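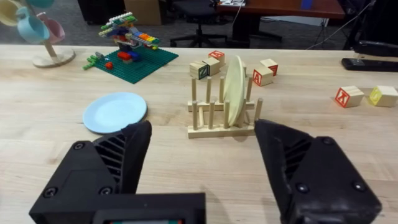 Speaker notes: Getting Customers to Refer You
Annick Marty, May 8, 2020

Opening
Thank the host. Say who I am and what Fanari does: marketing help for small firms, mostly shops and trades. Ask for hands. Who got a new customer by referral last month? Who asked for that referral? Wait for the second count, it is always lower.

Why I care about this
First year at Fanari we spent $2739 on print ads. We got 4 calls and one job. The same year 12 jobs came from people who already knew us, and we had never asked any of them to pass our name along. Put both numbers on the slide and leave them up while I talk.

When to ask
Most owners ask at the wrong time, usually when business is slow. The customer from last August has forgotten the details by then. Ask in the week the job is finished, or on the day the customer says something nice. If someone emails to say thanks, reply the same day and ask in that reply.

Langlois story. Upholstery shop, two people. They put a card in with every finished chair. The card said "Know someone with a tired sofa?" and gave the phone number. It had no discount on it and no code. They kept the wording for two years and only changed the paper.

What to ask for
"Tell your friends" is too wide. People nod and go home. Name the kind of customer you want. A bookkeeper could say, "Do you know anyone who just opened a restaurant?" Give the room two minutes to write their own question. Take three or four out loud. If nobody offers, use the Osmont one: "Who else on your street has an old boiler?"

Rewards
Someone will bring this up, so cover it before questions. Gift cards can work. They can also make a friendly favor feel like a sale. Osmont tried $30 off the next service and saw little change. A handwritten note did better for them. Check the rules in your line of work first, some licensed trades can't pay for leads.

Follow up
Tell the person who referred you what happened, even when it went nowhere. One line is enough. Porport lost its best source this way. He sent them three clients, heard nothing back, and started sending people across town.

Keep a list. Name, who sent them, date thanked. A notebook is fine. Skip the software slide if we are past the half hour.

Questions
Likely ones: how often can I ask the same person (twice a year is plenty), should I ask for online reviews too (yes, but in a separate message), what if I am shy about it (do it by email).

Handouts are on the back table. Leave the email slide up until the room clears.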